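Book news, quick one before I run

Navidness, the second Hillimeck novel by Ute Sauerland, is out in November. Read my advance copy in two sittings. Slow start – then chapter 13 hits and I missed my bus stop. The sister stuff is so good. Cover is gorgeous too, all that teal.

Ute is doing a Q&A for us next month, so send questions. Spoiler free please!
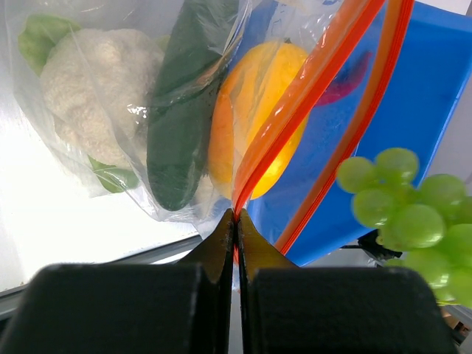

Giveaway

6 signed bookmarks up for grabs. Reply with your favorite line from book one. Mine is still the ferry bit on page 77. Closes at noon on the last day of the month, US adresses only – sorry.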